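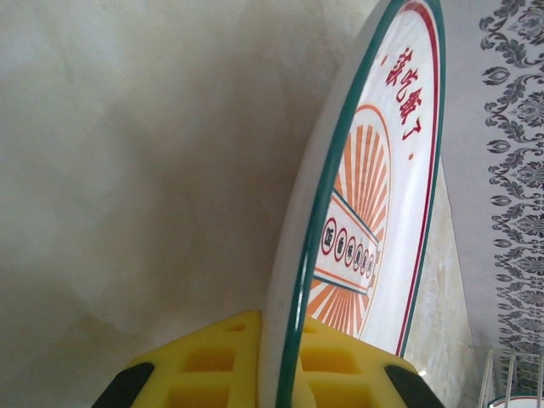
Opinion

Let's all eat at the same time again

A fixed dinner hour sounds like something out of a boarding school. I think it might be the best free thing a household can have, and I'd like to talk you into it.

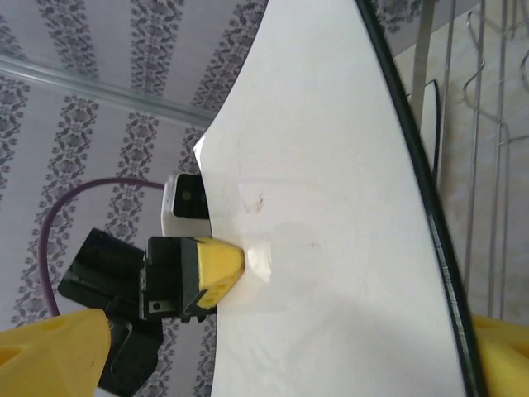 By Savita Lodhi
Food and Home
4/18/20

My mother shouted up the stairs at half past six every evening of my childhood. She didn't shout anything clever. It was "Food!", and if that failed it was "Food, please!", and if that failed she started without us, which only had to happen once or twice a year to keep everyone honest. We lived in Titgate then, in a house where you could hear the same shout coming through the wall from next door at six, and from the Cortés family across the road at what seemed to us the wildly glamorous hour of nine.

I gave all this up when I left home. For most of my twenties I ate when I felt like it, standing at the worktop, with a fork and a saucepan and something to read. I thought it was freedom, and I'm not going to pretend I didn't enjoy it. Toast at four in the afternoon is lovely! But when I moved to Dindbridge and began living with other people again, I noticed that we could share a fridge, a bathroom and a phone bill and still go a whole week without sitting down together. We weren't cross with each other. We just kept missing.

So in February we picked a time. Seven o'clock, all four of us, whatever there was. And I have turned into a complete bore about it, because I think it has changed how the house feels more than the new sofa did, and the sofa cost us £806.

The first thing I love is that it ends the conversation about when. You know the one: are you hungry, I could eat, I had a late lunch, shall we say eightish, well don't wait for me. I used to have that conversation every single day with people I was fond of, and it made me a bit less fond of them each time. Now there's nothing to discuss. Seven comes and somebody calls out that it's time to eat, and you go, even if you're only going to have soup and a bit of bread and pinch a potato from the person next to you.

Which brings me to hunger. The usual argument against a set hour is that you should eat when your body tells you to. I used to believe this very firmly. What I've found is that my body is quite easily led. Give it two weeks of dinner at seven and it starts asking for dinner at ten to. The afternoon biscuits have mostly stopped too, though I still keep the tin full (I'm not a monster).

I know that plenty of people can't do this. If you work nights, or your shifts move about, or you've got a baby who has views, then a fixed hour can sound like one more thing to feel bad about. I grew up with a father who drove a delivery round and missed the table three evenings out of six. His plate went in the oven with another plate on top, and when he got in, one of us would go and sit with him while he ate. I don't remember anybody telling us to. I'd count that as keeping the hour, and I'd say the same of a shared breakfast, or one proper lunch at the weekend. Pick whichever meal you've got a chance at.

What I would fight for is the table. It can be a small one. Ours is 75 centimetres across and was sold to us as a table for 2, so we eat with our elbows in and the big dish lives on a stool. You can't look at a phone at a table like that, as there's nowhere to put it. You have to ask for the salt, and asking for the salt gets you talking, and before long you're hearing about the row over the parking spaces or the awful thing the dentist said. 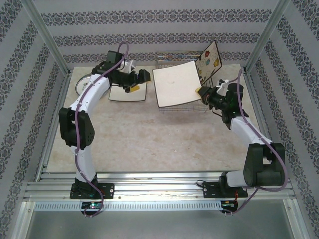

Talk like that is small, and I've come to think small is the best kind. When people write in favour of family meals they go straight to the big stuff, the deep chats and the better exam results, and I can see why a tired person would read that and reach for a sandwich. Most of our dinners are about nothing. We have spent a whole evening on whether you can like a person who puts ketchup in the fridge. I couldn't tell you what we said on most nights since February, but I could tell you how everybody has been, and a year ago I couldn't have.

There's the cooking as well. I was afraid that a set time would mean a grand effort each evening, and it has gone the other way. With three people waiting you stop dithering and make the thing you can make. Our list is short: dal, omelettes, the pasta with peas, baked potatoes, and something we call Nosari rice after the café where we first had it, though ours has far too much garlic and theirs had a good deal more skill. I kept a notebook of recipes for years and never cooked from most of them. I don't miss it at all.

I'd also like to put in a word for the good plates. Use them! Ours came from my aunt and spent years on top of a cupboard waiting for visitors grand enough. They come down every night now and two have chips in them, and food looks better on them even when it's beans. If you've got a plate that makes you smile, I can't think what you're keeping it for.

My mother, by the way, is still on half past six. She rings me afterwards, at ten past seven, every time, and I have to tell her with my mouth full that we're in the middle of ours. She says seven is very late to be eating. Then she asks what we're having.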